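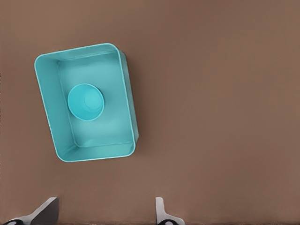

Likholm Soap Workshop — Frequently Asked Questions

We receive many letters with the same questions, so we collected the answers on one page. Please read it before you write to us. If your question is not answered, use the contact form and we will reply in English or in Turkish.

Who are you?

Likholm is a small soap workshop in Selencombe. We make bar soap by the cold process and we teach beginners how to make it at home. The workshop was before in the Uysal building near the station, and some maps still show this old address. Please do not go there. The new entrance is on the river side, next to the bicycle shop.

What does "cold process" mean?

It means that we mix oils with a solution of lye and water, and we do not cook the mixture. The soap makes its own heat in the mold. After one or two days it is firm enough to cut, and then it must cure on the shelf for several weeks.

Is there lye in the finished soap?

There is no soap without lye, but in a good recipe all of it reacts with the oils. We calculate each recipe with a little more oil than the lye can use. This is called superfat. In our bars it is five percent, in the shaving soap a bit less.

Which oils do you use?

Our basic bar has olive oil, coconut oil and shea butter. The Nonov bar is older and more simple, with olive oil only. It gives a small, creamy foam and some customers are disappointed by this. If you like big bubbles, please choose the basic bar.

Do you use palm oil?

No. We stopped some years ago. The recipe had to change, and the bars are now slightly softer in the first month.

Are your soaps vegan?

All of them except the honey bar and the goat milk bar. The beeswax polish is also not vegan, but it is for wood and not for skin.

My soap has white powder on the top. Is it spoiled?

It is very probably soda ash. It comes when fresh soap meets the air, and it is harmless. You can wash it off with the first use, or hold the bar over steam for a moment. If the powder is in the inside of the bar, or if there are wet pockets, do not use the soap and send us a message with your recipe.

My soap became orange spots. Why?

The oils became old. It happens more often when the soap is kept in a warm and humid bathroom cabinet. The bar with spots still washes, but the smell is not nice.

How do I make the bar last longer?

Let it dry between two uses. A dish with holes is good, a flat plate is bad. Our regular bar weighs 92 grams after curing, and in a house of two people it should last almost 3 weeks. If several people shower with it every day, it will go faster.

What do I learn in the beginner class?

You learn to weigh, to mix and to pour one simple batch, and how to work safely with lye. The batch has 900 grams of oils and is shared between 2 students. You take home your part in the mold, so please bring a strong bag — the mold must stay level on the way.

What should I wear?

Long sleeves, long trousers and closed shoes. We give you gloves and goggles. Contact lenses are allowed under the goggles, but most people find glasses more comfortable.

Can children come?

From the age of fourteen, with an adult who also takes the class. For younger children we have the melt-and-pour afternoon in April, where no lye is used.

Can I bring my own fragrance?

Please write to us first. Some fragrance oils make the soap hard in a few seconds, and then it is not possible to pour it. Perfume from a bottle does not work. It contains alcohol.

I cannot come. Can I get my money back?

If you tell us one week before, yes, the full amount. Later than this, we can move you to another class one time. You may also give your place to a friend, only send us the new name.

Do you ship to other countries?

At the moment we ship only inside the country. Shops can order in boxes of mixed bars, and the price list is sent on request. We do not print private labels.

Can I pick up my order?

Yes, after you receive the message that it is ready. We keep orders for one month. The door is open until five in the afternoon — later you can ring, but we do not always hear the bell.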